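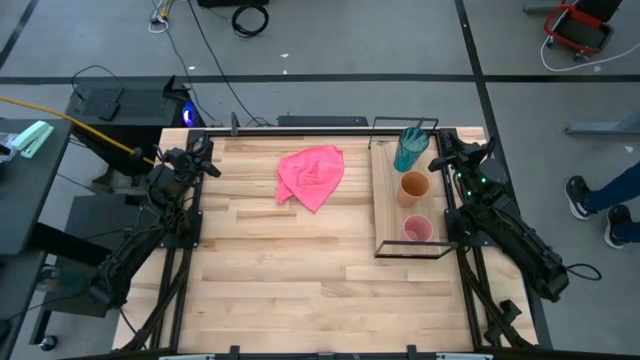
La mesa de tablero con la bandeja, los tres vasos y el paño rosa.

Tema: ¿Aceite o cera para una mesa de listones?

Fidemard
Buenas tardes a todos. Perdonen mi español, no es mi primera lengua. Tengo esta mesa de madera clara desde noviembre y todavía no decido cómo protegerla. Uso siempre la bandeja para los vasos, pero quiero poder poner un vaso directamente sin tener miedo a las marcas. ¿Qué me aconsejan? El paño es de algodón y lo lavo a 100 grados, quizás es demasiado.

carnia_1009
Aceite, dos manos, y dejas secar bien entre una y otra. La cera sola con vasos fríos te va a dejar cercos.

Justville
No estoy de acuerdo con carnia. Yo tengo cera dura en la mía y ningún cerco. Depende de la cera. Y el algodón de color a 100 grados, no, por favor, con 40 va sobrado.

carnia_1009
Depende también de cuánto se usa la mesa, Justville. La tuya es de recibidor, lo contaste en otro hilo.

Justville
De recibidor, pero mis hijos meriendan ahí todos los días.

Cheng
Bonita bandeja, me gustan las asas negras. ¿Pesa mucho? Busco una alargada así y todas las que veo son redondas.

Fidemard
Cheng, vacía pesa poco. La compré en un mercadillo por alrededor de 100 coronas, no tiene marca debajo.
Gracias a los dos por las respuestas. Antes del aceite, ¿es necesario lijar toda la superficie?

carnia_1009
Un lijado suave con grano fino, siempre en el sentido de los listones. Prueba primero por debajo.

Justville
En eso sí coincidimos.

Fidemard
Entonces probaré el aceite por la parte de abajo y les escribo con el resultado.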